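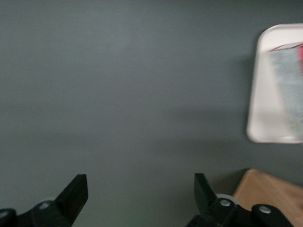
Ruvis, June

Workshop > Notebook > Fly bench
Filed under: Tying & tackle
2 min read

Olives again. Afroza Pramanik wants the small ones for the lower beat, sparse hackle, no tail. Tied four before lunch, two binned, body too fat on both.

New Barbieri thread frays at the whip finish. Less wax? Tried it, bit better. Raili says go back to the old spool and stop moaning.

Leader test: Hondell 148 against the Nadov stuff. Same knot, wetted, slow pull on the spring balance. Hondell slipped, Nadov broke clean at the knot. Need to redo with a fresh lenght, that one had a kink in it.

Hook order came, box of 1,000, wrong bend. Raili Rautiainen to ring them, order no. 802.

Reel still gritty on the backwind. Stripped, cleaned, greased, no change. Bearing prob.

To do: more olives, dye the pale hackles, find the good scissors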